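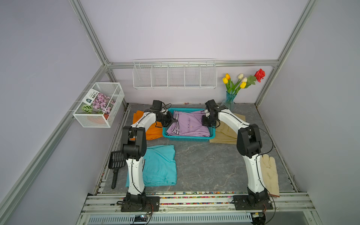
From: Kusum Kandpal
To: Clenholm Household list
Date: Nov 15, 2018
Subject: Re: Folding for the basket (long, sorry)

Hello all, and thank you for the lovely replies to my note about the cupboard shelves. I meant to answer one by one but the week got away from me, so I'll start with the question from the Sulero end of town:

> Do you fold collared shirts before they go in the basket, or
> carry everything upstairs and do it there? Mine are a mess by
> the time I reach the landing. Also, what sort of basket? My old
> cane one has started snagging things.

I fold first, always, and the shirt goes in flat on the bottom of the basket with nothing under it. For a polo I do up the top button, lay it face down, bring the sleeves in and then fold it up from the hem, so the collar ends up on top and keeps its shape. If there's a striped trim I like to line up the edges while I'm at it (my mother would have noticed, and I suppose I still fold for her!).

As for the basket, I'd go for plastic with slots in the sides. Mine is a turquoise one and it has been carried up and down 16 stairs more times than I care to think about without catching on a single thread. They come in every colour under the sun at the Pomier Street shop, and you can rinse them out in the laundry tub.

Trousers I keep out of the basket altogether. Khakis especially are bulky once the pockets are folded in, and they squash whatever is under them, so they sit in their own pile off to the side and go up on the second trip. Cloths and rags I don't fold at all, I'm afraid. A bright orange one can stay crumpled next to the basket until everything else is done, and then it goes under the sink where it lives.

Does anyone still have the Kazmi folding board that was going around in April? I'd love to borrow it for the grandkids' T-shirts, and I can pick it up.

Warmly,
Kusum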